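About Ater

Ater writes rules for people who would like to let a robot near a needle. Our rulebook has 403 clauses. It used to have 944, and we're prouder of the difference than of anything else on this site.

Dirceu Bragança and Anselmo Conceição started the company after a long argument over what counts as a finished stitch. Dirceu held that a stitch is finished when the knot is tied. Anselmo wanted the tails trimmed and the scraps dealt with. The argument became Clause 1, and Clause 1 is now two pages long.

We work with training labs, instrument makers and the odd hospital that has bought a robot and would now like to know how to behave around it. Cavalcanti and Sellisano were our first clients. They agree on nothing except the handover rule, which reads in full: the giving jaws stay closed until the receiving jaws have the needle. You would be surprised how much paper it took to get there.

Every rule is tried at the bench before it's printed – on practice pads, with curved needles and black thread, by people who didn't write it. If three operators read a clause 3 different ways, it goes back to Anselmo, who takes it personally.

Robotic suturing at the bench: two instruments, one curve of needle, plenty of thread.

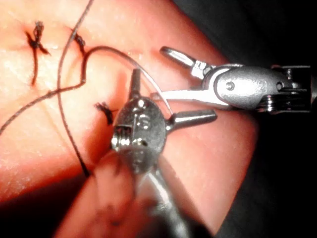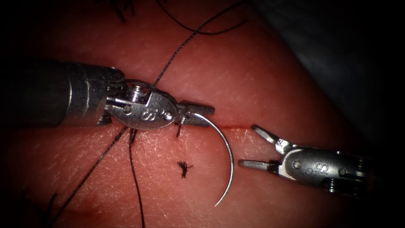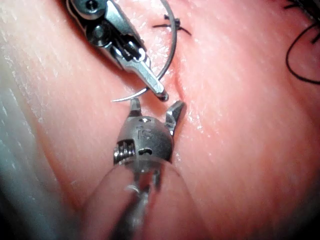
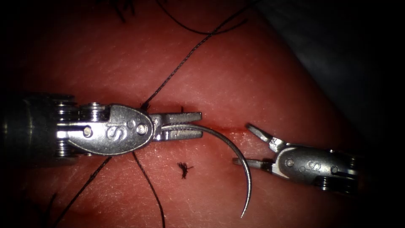

Our review method is called Zodach, after a word Dirceu swears he didn't make up. A reviewer gets 50 minutes with a draft clause and a red pen. Anything the reviewer can't explain to a colleague at the end of it is struck out. Authors may appeal, in writing, in one paragraph.

We don't certify anybody. We don't sell instruments or take commission from those who do. We will tell you that your checklist is too long, and we will charge you for saying so.

The current edition of the rulebook is dated 6/11/19. Corrections are welcome, including the rude ones – please quote the clause number.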